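작은 골판지 상자를 다시 써서 작은 물건 담는 방법

인쇄하기 | 이메일로 보내기

택배를 받고 나면 작은 골판지 상자가 남습니다. 버리기에는 아직 튼튼하고, 그냥 두면 자리를 차지합니다. 저는 이런 상자에 테이프, 작은 공, 끈, 건전지처럼 갈 곳이 없는 물건을 담아서 선반에 올립니다. 이 글에서는 헌 상자를 고르는 것부터 뚜껑을 닫고 이름을 쓰는 것까지 차례대로 적겠습니다. 어려운 기술은 없습니다. 처음 하시는 분도 상자 하나에 10분이면 충분합니다.

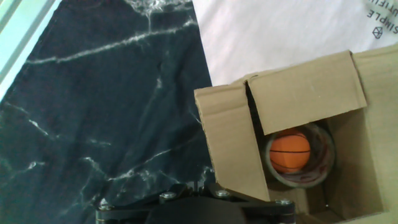 글쓴이: 하시니 시바쿠마르 (Hashini Sivakumar)
등록: 2024년 5월 26일 | 분류: 정리와 포장

1. 준비할 것

- 작은 골판지 상자 1개
- 투명 포장 테이프
- 가위 또는 칼
- 마른 수건
- 굵은 펜
- 바닥에 까는 천이나 종이

바닥에 까는 것은 꼭 필요한 준비물이 아니지만 저는 추천합니다. 골판지는 자른 자리에서 가루가 많이 나옵니다. 제가 쓰는 천에는 대리석 무늬가 있고 SIMPLE BEAUTIFUL이라는 글자가 인쇄되어 있습니다. 검은 무늬 쪽에서는 갈색 가루가 잘 보이고, 흰 쪽에서는 펜 뚜껑 같은 어두운 물건을 찾기가 쉽습니다. 일이 끝나면 천의 네 귀를 모아서 밖에서 털면 됩니다.

2. 상자를 살펴보기

먼저 상자를 비우고 바닥을 손으로 눌러 보십시오. 바닥이 아래로 쑥 내려가면 테이프가 약해진 것입니다. 다음에는 모서리를 봅니다. 날개 끝이 조금 찢어졌거나 종이 털이 일어난 정도는 괜찮습니다. 날개가 접히는 선까지 찢어진 상자는 다른 곳에 쓰는 것이 좋습니다.

냄새도 맡아 보십시오. 저는 예전에 냄새를 확인하지 않고 양파가 들어 있던 상자에 편지지를 넣었습니다. 그 편지지는 10월까지 양파 냄새가 났습니다.

주소가 적힌 종이는 천천히 떼어 냅니다. 잘 떨어지지 않을 때는 헤어드라이어로 따뜻하게 하고 다시 해 보십시오. 그래도 남으면 그 위에 빈 종이를 붙여도 됩니다.

3. 바닥을 다시 붙이기

상자를 뒤집어서 바닥이 위로 오게 놓습니다. 헌 테이프는 억지로 뜯지 마십시오. 골판지의 겉종이가 같이 벗겨집니다. 헌 테이프 위에 새 테이프를 한 줄 붙이고, 그 줄과 십자가 되도록 한 줄을 더 붙입니다. 테이프는 바닥의 길이보다 조금 길게 잘라서 양쪽 끝이 옆면으로 올라가야 합니다. 제가 자주 쓰는 상자는 40cm 길이 한 줄이면 바닥을 지나 양쪽 옆면까지 닿습니다.

붙인 다음에는 마른 수건으로 가운데에서 바깥쪽으로 문지릅니다. 공기가 남은 곳은 나중에 먼지가 들어가서 하얗게 됩니다.

4. 날개를 정하기

상자에는 보통 날개가 네 개 있습니다. 물건을 자주 꺼내는 상자이면 날개를 어떻게 할지 먼저 결정하는 것이 편합니다. 저는 세 가지 방법을 씁니다.

가. 모두 세워 두기. 높이가 생겨서 긴 물건을 담을 수 있습니다. 그런데 선반이 낮으면 걸립니다.

나. 안으로 접기. 입구의 가장자리가 두꺼워지고 손이 긁히지 않습니다. 접은 날개가 자꾸 올라오면 안쪽에 테이프를 짧게 붙이십시오.

다. 잘라 내기. 깨끗하게 보이지만 뚜껑이 없어집니다. 저는 한 번 자르고 후회한 일이 있어서 요즘은 거의 하지 않습니다.

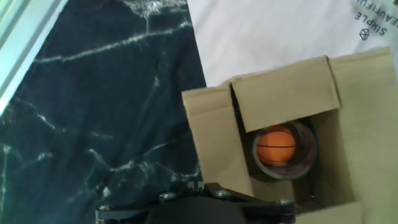 어느 방법이 좋은지 모르겠으면 일주일 동안 날개를 그대로 두고 써 보십시오. 손이 자주 걸리는 날개가 있으면 그 날개만 안으로 접습니다.

5. 물건을 넣기

무겁고 넓은 것을 바닥에, 가볍고 작은 것을 그 위에 놓습니다. 둥근 물건은 상자 안에서 굴러다니기 때문에 자리를 만들어 주어야 합니다. 제가 좋아하는 방법은 테이프의 가운데 구멍을 쓰는 것입니다. 두루마리 테이프를 바닥에 눕히고 그 구멍에 작은 공을 올리면 컵에 담은 것처럼 멈추어 있습니다. 농구공 모양의 장난감 공도 이렇게 두면 찾기 쉽습니다. 실패나 동전도 같은 자리에 넣을 수 있습니다.

빈 곳이 많이 남으면 신문지를 가볍게 구겨서 넣습니다. 너무 단단하게 뭉치면 상자 옆면이 밖으로 나옵니다. 상자를 들고 살짝 흔들었을 때 큰 소리가 나지 않으면 좋습니다.

친구 수마이야 라트나야케 씨는 작은 물건을 모두 봉투에 넣은 다음에 상자에 담습니다. 봉투마다 이름을 쓰면 확실히 깨끗합니다. 다만 저는 봉투를 여는 일이 귀찮아서 나사와 단추만 그렇게 합니다.

6. 뚜껑을 닫기

오래 보관할 상자는 짧은 날개 두 개를 먼저 접고 긴 날개 두 개를 나중에 접습니다. 두 날개가 만나는 선을 손가락으로 누르면서 테이프를 붙입니다. 이때 테이프의 한쪽 끝을 1cm 정도 안으로 접어 두십시오. 다음에 열 때 그 끝을 잡고 당기면 칼이 필요 없습니다.

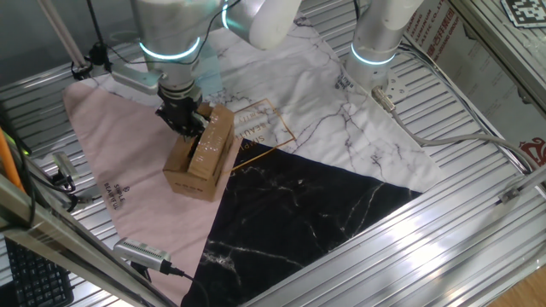 자주 여는 상자에는 테이프를 쓰지 않고 날개를 서로 끼웁니다. 첫 번째 날개의 오른쪽을 두 번째 날개 아래에 넣고, 같은 방향으로 한 바퀴 돌면서 계속합니다. 마지막 날개는 조금 휘어야 들어갑니다. 천천히 하시면 찢어지지 않습니다. 이렇게 닫은 상자 위에는 무거운 것을 올리지 마십시오.

7. 이름을 쓰기

이름은 뚜껑보다 옆면에 쓰는 것이 좋습니다. 상자를 두 개 쌓으면 뚜껑은 보이지 않습니다. 저는 앞면과 왼쪽 면에 같은 말을 씁니다. "여러 가지"나 "기타"라고 쓰면 나중에 결국 열어 보게 되니까 "테이프, 공, 끈"처럼 물건의 이름을 그대로 쓰십시오. 테이프 위에는 펜이 잘 마르지 않습니다. 골판지에 직접 쓰거나, 종이에 써서 붙이십시오.

자주 받는 질문

상자가 습기를 먹으면 어떻게 합니까?
안의 물건을 꺼내고 날개를 모두 열어서 그늘에서 하루 말립니다. 눌렀을 때 물렁하면 다시 쓰지 않습니다.

몇 개까지 쌓아도 됩니까?
작은 상자는 세 개까지 쌓습니다. 제 선반에는 상자가 12개 있는데, 모두 두 개씩 쌓았습니다.

테이프 끝을 자꾸 잃어버립니다.
쓰고 나서 끝에 작은 종이 조각을 붙여 두십시오. 저는 영수증을 잘라서 씁니다.

다음 글에서는 큰 상자를 잘라서 서랍 칸막이를 만드는 방법을 쓰려고 합니다. 치수를 아직 다시 재고 있어서 시간이 조금 걸립니다.

인쇄하기 | 이메일로 보내기

관련 글
- 골판지로 서랍 칸막이 만들기: 재료 고르기
- 투명 테이프 자국을 깨끗하게 지우는 방법
- 천 깔개의 주름을 펴는 방법 (딜라니 파티라나)
- 선반 높이에 맞는 상자 찾기
- 이사하기 전에 상자에 이름 쓰는 순서 (루완 탈룩데르)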